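Kekby Kitchen Chores, README

Hello, and thank you for opening this file before opening the data. Most people do it the other way around, and we have done it ourselves plenty of times, but a few things about this collection will save you an afternoon if you know them going in.

What this is

Kekby is a set of recordings of a single robot arm trying to do small jobs at a kitchen table: picking things up, putting them down, taking lids off, moving something from one side to the other, setting a place for one. It was put together at the Bandier workshop over one winter by people who wanted a plain answer to a plain question, namely whether a machine you could buy today would be any help around the house. The short answer is "a little, on a good day, if you set the table for it." The long answer is the rest of this file and the 700 episodes that come with it.

We should say early on that Kekby is a small collection. If you need enough material to train something large from scratch, you will want to look elsewhere and perhaps come back to us for testing. Where we think it earns its keep is in the ordinary messiness of the jobs. We tried to use things people really have in the cupboard, and we left the failures in.

What is in the download

episodes/ has one folder per attempt, with the video, the arm's joint positions, the gripper opening and a short text file giving the instruction in everyday words
chores.txt lists the 20 chores and the wording we used for each
splits/ has our suggested training and test lists
notes/ has the operators' comments, typed up as they were written, spelling and all
CHANGES.txt is what it sounds like

Episode folders are numbered in the order they were recorded, so neighbors in the list tend to look alike. Please don't make your own test split by taking every tenth folder. We did that at first and got scores that made us very happy for one evening.

How the chores were chosen

We asked the people in the building what they would hand over to a machine first. Nearly everyone said dishes, and nearly everyone said laundry after that, and both are well beyond what one arm bolted to one spot can do. So we cut the big chores down into pieces that fit on a table. "Do the dishes" became "put the bowl on the placemat" and "move the lid out of the way." "Make dinner" became "pick up the jar" and "bring the box closer." It feels like a bit of a cheat, and maybe it is, but a person doing the dishes is also just doing a long string of these, very fast and while thinking about something else. 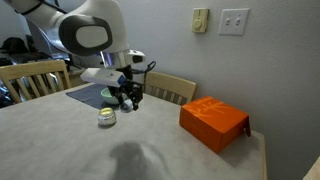 The thinking about something else is the part we came to admire most. A person clearing up after breakfast will nudge a bowl aside with the back of the hand, catch a lid before it rolls, and never notice having done either. An arm with two fingers has to be told, or has to have learned, that the thing next to the thing it wants is also there and also matters. A good many of our failed episodes are the arm getting hold of exactly the right object and knocking something else over on the way up.

Lids deserve a paragraph of their own. Lifting a loose lid off a table is hard because it lies flat and gives the fingers very little to grab. Unscrewing one is harder, as the arm needs something to hold the jar still and it has no second hand to offer. We kept four lid chores in the list anyway. If your method does well on those, please write to us, we would love to see it.

How well does it do?

Each episode is marked "done," "partly done" or "not done" by the person who was at the controls or watching. "Partly done" covers a lot of ground, from a bowl set down half off the placemat to a box that was moved in the wrong direction but moved very nicely. We know that is a loose category. Tightening it up is on the list for the next version.

The arm takes its time. A pick and place that you or I would finish in a second or two took it roughly 14 seconds when things went smoothly, and much longer when they didn't. For a shop floor, where the same part arrives in the same spot all day, slow and steady might be fine. In a home, where somebody wants the table, we are less sure.

Two starting-point models are included, both trained by us with the Vemotwood code. Neither was tuned much. Please treat them as a floor to stand on and not as anything to be proud of beating.

Known problems

In 40 of the episodes the gripper readings lag behind the video. They are listed in notes/lag.txt and are left out of the suggested splits.
The furniture was not nailed down, so the view changes a little from one day to the next. Some users like this and some don't.
Instructions are in English only, and all of them were written by the same few people, who are fond of the word "gently."
There is nothing here with liquids, knives, hot pans or pets.

Using it

Free for research and teaching. For anything commercial, ask first - we usually say yes, but we like to know. If you publish something with it, please mention Kekby and the version number, and say which split you used.

Thanks

To the Abdelaziz fund, which paid for the arm and for a second gripper after the first one wore out, and to everybody at Bandier who gave up their table space and carried on eating lunch standing up.

Version 1.1, last updated 6 February 2019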